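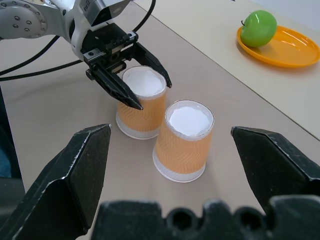
Week two: How a Cup of Tea Cools

Courses > Everyday Physics > Handouts > Heat

Handout for the February group, Trodmont Evening School

Bring this sheet with you, and a pencil. We'll be drawing curves all over it!

Last time we ended with the difference between heat and temperature, and a few of you asked for something you could try at home. Tea is perfect. It's cheap, it changes quickly enough to keep you interested, and nearly everything in this half of the course is going on inside it at once.

Where the heat goes

Conduction. Heat passes through the wall of the cup and into whatever it stands on. A thick wall slows this down, but it also has to be warmed up first, and that heat comes out of the tea. (Hence warming the pot. Your grandmother was doing physics.)

Convection. Air touching the cup and the surface of the tea gets warm, rises, and cooler air slides in to take its place. The tea is moving as well: liquid cooled at the top and sides sinks, and hotter liquid comes up the middle.

Radiation. Every warm surface gives off infrared. You can feel it if you hold your palm beside the cup without touching it.

Evaporation. This is the big one for an open cup of very hot tea, and I love it. The fastest molecules at the surface escape and take their energy with them, so what stays behind is cooler on average. Blowing helps by clearing away the damp air just over the surface. A lid stops most of it, and that's why a lid makes such a difference even when it's thin and flimsy.

Newton's rule

The rate of cooling is proportional to the gap between the drink and the room. A big gap means fast cooling, a small gap means slow. Say the room is at 22 degrees C and the gap halves in 18 minutes. Wait another 18 and it halves again, so a quarter of the gap is left. Remember that it's the gap that halves, and the thermometer reading doesn't! People lose marks on this every year.

Evaporation bends the rule at the hot end, so real tea starts out cooling faster than the simple curve says. Look for that in your own readings.

The milk question

You pour your tea, then the doorbell rings. Do you add the milk now or when you get back? Write down your guess before you work it out. Hint: what does cold milk do to the gap, and what does the gap do to the rate? Assume the milk stays in the fridge until you use it.

To try at home

Use two matching cups and one kitchen thermometer. Fill both to the same level with hot tap water, cover one with a saucer, and read each at the start and again after 600 seconds. Stir gently before every reading, or you'll only be measuring the top layer. Plot temperature up the side and time along the bottom, with a dotted line for the room.

Next week: why metal feels colder than wood.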